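December, 9 pm, Marty build log

Back on the hanger job with Marty tonight, and I'm calling this config Skumon 3 so I stop mixing up my notes! Left arm gets the cloth, right arm gets the red hanger. Grip setting is 241 on both sides (785 was way too much, sorry, old sock).
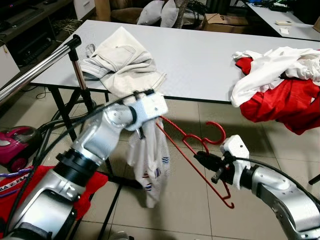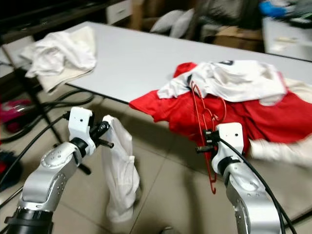 Still to do

Re-zero the right wrist, then save the offsets under run 2228. Tie the cables closer to the arms. Ask the Clollevville shop if they still have that Cerell finger rubber, I'd love a softer pad before I try anything with buttons.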